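1/ Half my street has read that the local sewage is "exploding" with norovirus, and I would like to talk about that sentence, setting aside the plumbing image, which I can't.

2/ What happened: the dashboard at Dostetti put out its February update. The norovirus reading at the big treatment works was 951. The one before it was 445. Someone took a screenshot of the two numbers side by side, added a red arrow, and my phone hasn't been the same since.

3/ The numbers are real. The lab is good. The arrow goes in the right direction. I have no quarrel with the arrow as an arrow.

4/ My quarrel is with "cases have doubled", which was the next thing anyone wrote. The reading is in gene copies per millilitre. It's a concentration, like how strong your squash is. You can get stronger squash by adding more squash. You can also get it by being mean with the water.

5/ And the water, in this town, is mostly rain. We have old combined sewers, so whatever comes off the roofs and roads goes down the same pipe as everything else. When the 445 sample was taken it had rained for so long that the ducks were looking for somewhere drier. Then it stopped. Then we got the 951.

6/ Flow into the works between those two samples dropped by half. It's in the same file, in a column called "inflow", one to the right of the column everyone screenshotted. Poor inflow. Always a bridesmaid.

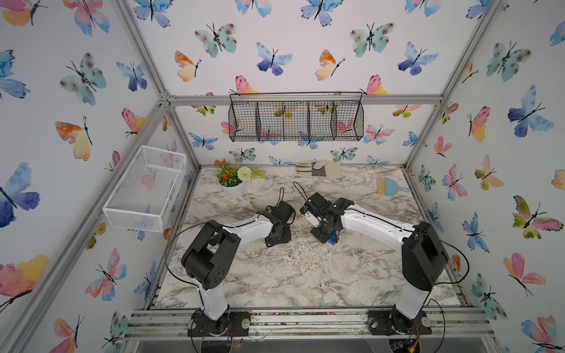
Butterfly wallpaper, two arms, one marble-patterned top.

7/ So do the sum. Multiply the concentration by the flow and you get load, meaning how much virus came down the pipe in total. Concentration went up a bit more than twofold, flow halved, and the load went up by 7 per cent.

8/ Seven per cent, in a measurement where I'd expect two bottles filled from the same pipe on the same morning to disagree by more than that. "Sewage Exploding" becomes "Sewage Much As Before, Possibly". I can see why it lost out.

9/ "But Makis, is there norovirus about or isn't there?" Yes! Plenty! It's February! It was high before the rain, it was high during the rain and it's high now. Two classes at my son's school were half empty. Please wash your hands. I just don't think it doubled.

10/ Someone has asked why the dashboard doesn't show load in the first place. Good question. I asked the same thing in a meeting and was told that the public finds load confusing. I leave you to judge how the other option is going.

11/ To be fair to them (I'm trying it out as a hobby), load has its own troubles. You need a flow meter that works. The one at Jorkard reads the same value day and night, wet or dry, and has done since before I had this job. It's a very calm meter. I wouldn't want to build a time series on it.

12/ The other way round the problem is to measure something else in the same bottle that people shed at a steady rate, and divide by that. The usual choice is a plant virus called pepper mild mottle virus. It does nothing to you. It comes from eating peppers, chilli sauce, pizza and so on, and it leaves you in cheerful quantities.

13/ So if rain dilutes the norovirus it dilutes the pepper virus as well, and the ratio doesn't care about the weather. I love this. A whole branch of public health is propped up by hot sauce.

14/ Looked at like that, the ratio at the big works is as near flat as makes no difference between the two samples. Two methods, different weaknesses, same dull answer. In my line of work that's a party.

15/ Now a complication, because the replies were getting too friendly. There are six sites in the network, and I've only talked about one. Four of the others tell the same story: rain stops, concentration jumps, load barely shifts. The one that doesn't is Kalogeropoulos, up on the hill.

16/ Kalogeropoulos has newer pipes, with the rain kept separate from the foul, so the weather ought to matter very little up there. And its reading did rise. A modest rise, but a rise, and the pepper ratio rose with it.

17/ What's up there? A college, two care homes and a great many people who work shifts. Is it a real local outbreak? Could be. Could be one bad bottle. It's a small catchment, so a handful of unlucky households can move the number. I'd want the next couple of samples before saying anything louder than this.

18/ If you run a care home on the hill, you don't need to wait for me. Soap and water, please. Alcohol gel is poor against norovirus and it will let you down while smelling very reassuring.
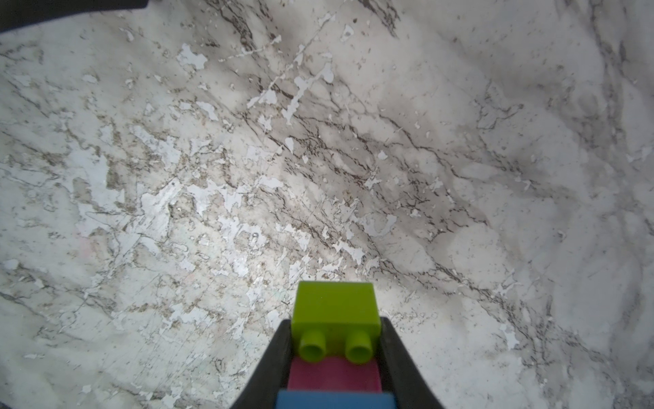

Makis Dimitriou
Wastewater epidemiologist, mostly posting about drains

19/ Back again. Had tea, read the replies, regretted one of those.

20/ Several of you want to know whether the lab changed something. Fair, and I should have covered it. Samples used to be concentrated with one kit and now go through another, supplied by Urnico. The new kit recovers more virus from the same bottle. So yes, switching kits can give you a lovely jump that's all paperwork.

21/ But the switch was made earlier, and both the 445 and the 951 were done with the Urnico kit. I checked the batch sheet. Then I had Sotiris Balaskas check the batch sheet, on the grounds that I really wanted it to say that and he didn't care.

22/ Where it does bite is if you compare this winter with last winter. Please don't. The chart on the dashboard runs straight through the change of kit with a smooth blue line, as if nothing had happened. There is a footnote. The footnote is grey, on a slightly lighter grey.

23/ The two methods were run side by side for six weeks before the old one was dropped, so a correction could be worked out. I'm told it's coming. I've been told that in a range of tones.

24/ "Why don't you just test people?" Because hardly anyone with norovirus gets tested, and I wouldn't either. You lie on the bathroom floor for a day or two and consider your choices. You don't post anyone a sample. Reported cases are the thin end of it, mainly hospitals and care homes, and they arrive late.

25/ Sewage has the great merit that everybody takes part without filling in a form. It's cheap and quick, and it doesn't mind if you can't get a GP appointment. I'm very fond of it, in bottles.

26/ What it can't do is give you a head count. People shed wildly different amounts. Some go on shedding for weeks after they feel fine, and some shed and never feel ill at all. Anyone who turns 951 copies per millilitre into a number of sick neighbours is making several guesses and showing you none of them.

27/ To the person asking if this means the tap water is unsafe: no. Different pipes. I can see how the word "water" in my job title isn't helping.

28/ To the person asking if it's in the sea: some gets there when the overflows run, and the overflows run when it pours. So the wet spell with the nice low reading was the worse time to go swimming. The 445 was the one to keep out of. No red arrow for that, I notice.

29/ And to my neighbour, who put the screenshot through my door, printed, with a question mark on it in biro: thank you, I've seen it. The recycling is tomorrow.

30/ I'll post the load and ratio plots for each site once I've redone the axis labels, which currently say "thing" and "other thing". The next hill sample is with the lab. If it's up again I'll say so here, and if it's down I'll say that too, to a much smaller audience.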